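フレラー(Flellar)持ち手つきポリ袋 暗色・半透明 15L 100枚入り

取扱い:ダデソン(Dadeson)生活用品課
価格:2000円(税込)
最終更新:2018年1月6日

ホーム > 袋・包材 > 持ち手つき > フレラー

最初に値段のことを書きます。高いです。持ち手つきのポリ袋はどこの店にもありますし、もっと安いものがいくらでもあります。それでも当店がこれを棚に戻したのは、一度取扱いをやめたところ問い合わせがなかなか止まらなかったからで、店の側が惚れ込んだわけではありません。仕入れ担当は今でも半信半疑です。このページもそのつもりで読んでください。

メーカーのパンフレットには「強い」「しなやか」「美しい透け感」とあります。ポリ袋の透け感が美しいかどうかは見る人に任せるとして、強いとしなやかについては試せるものなので、店で使ってみました。以下はその感想と、買う前に知っておいたほうがよさそうなことです。

■ どんな袋か

色は暗め、生地は半透明です。中に何かが入っていることはわかり、輪郭もだいたい見えますが、ラベルの文字を読むのはむずかしい。卓上のくずかご、洗面所、車内、机の下など、ふたのない入れ物にかぶせて使う人が多いようです。

真っ黒の袋を期待している方には向きません。パンフレットには「中身が気にならない」とありますが、気になる人は気になると思います。白い紙くずを入れれば白く見えますし、赤い菓子箱を入れれば赤いものが入っているとわかります。隠すための袋として買うと、がっかりするはずです。薄い色の服を入れて友人の家に持っていった同僚は、着く前に別の紙袋に入れかえていました。

では透明の袋でいいかというと、そこは少し違います。台所の隅に置いたときに中身が丸見えにならない、という程度の効き目はあります。程度、としか言えません。

地域によっては、暗い色の袋をごみとして出せないところがあります。パンフレットにはこのことが一行も書かれていません。お住まいの自治体の決まりを先に確かめてください。指定袋の地域では内袋として使うことになり、その場合も内袋の色に決まりがないか、見ておいたほうが安心です。買ってから気づいて返品したいという連絡が、前の取扱いのときに一番多かったものです。

■ 仕様

品名 フレラー 持ち手つきポリ袋
容量 15L
入数 100枚
色 暗色(半透明)
形 持ち手つき、まち有り
材質 ポリエチレン
香り なし
包装 紙箱、上面取り出し口
用途 家庭ごみの一時収納、小物の持ち運び、内袋
食品への直接使用 不可

容量の数字は、口までいっぱいに入れたときのものです。持ち手を結ぶつもりなら、そんなには入りません。これはどのメーカーの袋でも同じで、フレラーだけが悪いのではないのですが、箱の表に大きく刷ってある以上、書いておきます。

■ 開けやすさについて

パンフレットの売り文句は「ひとなでで開く口」です。ひとなででは開きません。少なくとも、冬の乾いた指では開きません。何度かこすって、ようやく二枚の生地がずれる感じです。

開けにくいときは口をこするのをあきらめて、持ち手のつけ根をつまみ、左右に軽く引いてください。そこだけ生地が少し浮いているので、口を相手にするより早く済みます。袋の底から先に広げようとすると、空気が入らずにかえって貼りつきます。

かごにかぶせるときは、持ち手を外側に折り返しておくと落ちにくくなります。ただし、口の広いかごには届かないことがあります。かごの寸法を測らずに「15L用」とだけ書いてあるものに合わせて買った方から、合わなかったというお便りをいただきました。容量が同じでも、浅くて広いかごと、深くて細いかごでは話が違います。深くて細いほうに合う袋です。

■ 持ち手について

この袋で褒めるところを一つ挙げるなら持ち手です。やわらかくて、まとめて握っても指に食い込みにくい。メーカーは「絹のような」と言っていますが、絹ではありません。ふつうのポリエチレンで、ふつうより少し幅があるだけです。

もっとも、幅があるということは、結び目が大きくなるということでもあります。中身をたくさん入れると、持ち手の残りが短くなって結びにくい。中身を減らすか、袋の上のほうをねじって細くしてから持ち手をまとめるか、どちらかになります。当店では後のやり方をしています。袋を台の上に置いて、片手で首のところを押さえ、もう片方の手で持ち手を寄せて持ち上げると、ねじりやすくなります。 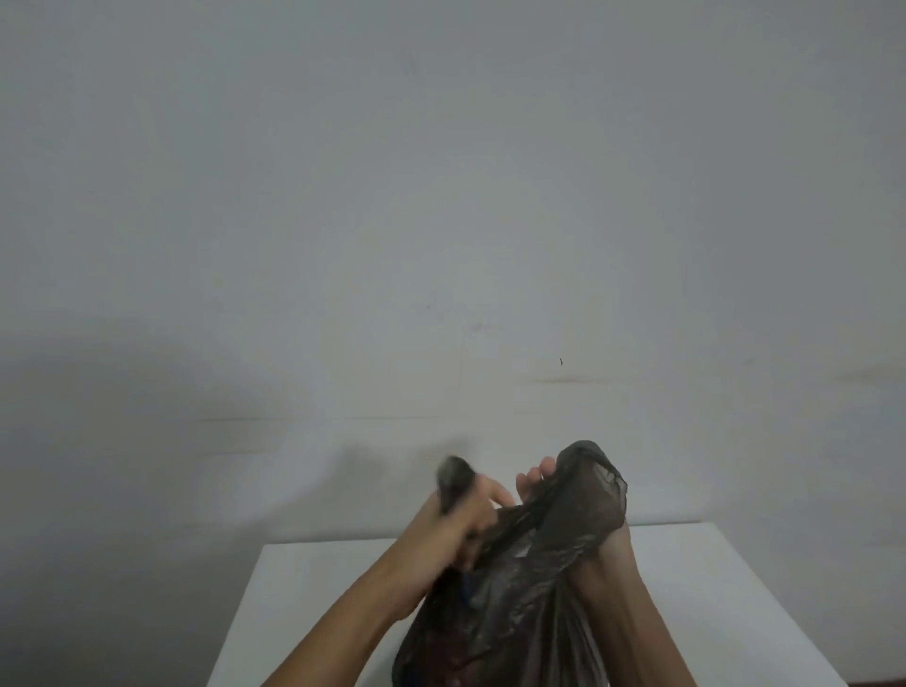

エヴァンシア・カツァロスからは、結ぶ前に空気を抜くかどうかで袋の持ちがまるで違うのに、売り場の説明はどこもそこを飛ばしている、という投稿が届いています。続きをそのまま載せます。

「口をしぼってから押すと、行き場のない空気が縫い目みたいになった脇のところに集まって、そこから裂けます。先に袋の腹を押して、それから口をしぼる。順番の話です。フレラーが弱いと言っている人の何人かは、たぶん逆にやっています。ただ、順番を守らないと裂ける袋にこの値段を払うのかと聞かれたら、私は返事に困ります。家では使い切りましたが、次を買うかは決めていません。」

店でも同じ順番で試しました。先に腹を押したほうが、たしかに脇がふくらみません。裂けにくくなるかどうかまでは、こちらの試し方では何とも言えません。押しすぎると中の紙くずが口から出てきます。

■ 強さについて

「従来品の倍の強さ」と箱の横にあります。従来品が何を指すのか、メーカーに問い合わせました。返ってきたのは、当社従来品です、という返事でした。当社のいつの、どの厚みの袋かをもう一度聞きましたが、そちらはまだ返事がありません。したがって当店ではこの文句を棚札に使っていません。

使った感想として言えるのは次のようなことです。

紙、布、空の菓子箱、乾いた落ち葉。問題ありません。
割り箸、竹串、折れたハンガー。突き抜けます。新聞紙で包めば持ちますが、それならどの袋でも持ちます。
水気のあるもの。底からの漏れは見ていません。ただし結び目からは漏れます。横に倒さないこと。
重いもの。雑誌を詰めて廊下を往復したところ、破れる前に持ち手がだらりと伸びました。伸びた持ち手は元に戻りません。

伸びるのを「粘り強い」と言うか「頼りない」と言うかは、パンフレットと当店で意見が分かれるところです。突然ちぎれて中身をぶちまけるよりは、伸びて知らせてくれるほうがましだ、というくらいの評価にしておきます。

■ ドヴァレックスとの違い

同じ棚に置いているドヴァレックス(Dovarex)の持ち手つきと、よく比べられます。

ドヴァレックスは生地が硬めで、触るとかさかさ鳴ります。口は開けやすい。フレラーは静かで、口が開けにくい。夜中に台所で袋を替える人にはフレラーのほうがよく、朝の忙しいときに替える人にはドヴァレックスのほうがよい、と言えばそれらしく聞こえますが、そんなに時間を決めて袋を替える人がいるのかどうか。音が気になるかどうかで選べば足ります。

結んだあとのゆるみは、ドヴァレックスのほうが多いようです。硬い生地はどうしても戻ろうとします。フレラーは一度結ぶと締まったままで、ほどくのに苦労します。間違えて指輪ごと結んでしまった、という方は袋を切るしかありません。

コスタ(Costa)の薄手は、今回は比べませんでした。持ち手の形が違い、値段の帯も違います。安さで選ぶ方は、このページを閉じてコスタの棚を見てください。

■ 箱のこと

取り出し口が小さすぎます。最初のうちは一枚引くと次の一枚がついてきて、終わりに近づくと今度は指が届かなくなります。メーカーは八月に箱を改良したと言っていますが、新旧を並べてみても、変わったのは印刷の色だけに見えました。取り出し口の切れ込みが深くなったという説明なので、光の加減で見落としているのかもしれません。

当店では上面を全部切り取り、引き出しに箱ごと入れて使っています。引き出しに入れない場合は、袋を半分ずつ輪ゴムで束ねておくと崩れません。

日の当たる場所には置かないでください。これは箱の底に小さく書いてあります。もっと大きく書くべきです。窓ぎわに置いていた分は、生地がこわばって、折り目のところから割れるようになりました。

■ 寄せられた声

アウォル・モレル
旅行かばんの中の仕分けに使っています。靴、洗濯前の服、濡れた傘カバー。半透明なので開けなくても見当がつくところはいいです。ですが、それは透明の袋ならもっとよく見当がつくということでもあって、書きながら自分でもなぜこれを買ったのかわからなくなってきました。持ち手が指に痛くないのは本当です。

匿名の方
4箱まとめて買いました。家族が多いので減りは早いです。一箱だけ、端の一枚が持ち手のくっついたまま切れていないものでした。はさみで切って使いました。交換してもらうほどのことではないので、お知らせだけ。

匿名の方
音がしないというのは言いすぎ。静かめ、が正しいと思います。

三人目の方のご指摘を受けて、棚札の「音がしない」を「静かめ」に直しました。切れていない持ち手の件はメーカーに伝えてあります。同じものに当たった方は、遠慮なく箱ごとお持ちください。袋は使いかけでもかまいません。

■ よくあるお問い合わせ

一枚いくらになるのか、とよく聞かれます。20円です。袋としては高いほうに入ります。まとめ買いの割引はありません。

生ごみに使えるか。使えますが、においを抑える働きはありません。においについてはメーカーも何も言っていません。パンフレットにしては珍しく正直な沈黙で、香りつきの袋でごまかされるよりは好ましいと思っています。

食品を直接入れてよいか。だめです。包装されたものなら差し支えありません。

洗って繰り返し使えるか。洗えないことはありませんが、まちの内側が乾きません。買い物袋の代わりにと考えている方は、布の袋をお求めになったほうが気持ちよく使えます。

子どもの手の届くところに置いてよいか。置かないでください。かぶって遊ぶと窒息のおそれがあります。火のそばもいけません。

大きいサイズはないのか。メーカーの一覧には載っていますが、当店では扱っていません。大きくしたときに持ち手がどこまで伸びるのか、見当がつかないためです。取り寄せもお受けしていません。

■ ご注文と返品

店頭では袋・包材の棚、下から二段目にあります。見本を一枚開いて吊るしてありますので、触って、引っぱって、口を開けてみてから決めてください。見本が伸びきっていたら、レジで新しいものに替えます。

配送の場合は箱のまま封筒に入れてお送りします。箱の角がつぶれることがありますが、中の袋に傷みがなければ交換の対象にはしていません。自治体の決まりで使えなかった場合の返品は、未開封に限りお受けします。送料はお客様のご負担です。

メーカーから「従来品」についての返事が来ましたら、「強さについて」の欄に書き足します。

関連する品:ドヴァレックス 持ち手つき/コスタ 薄手/卓上くずかご(深型)/輪ゴム 徳用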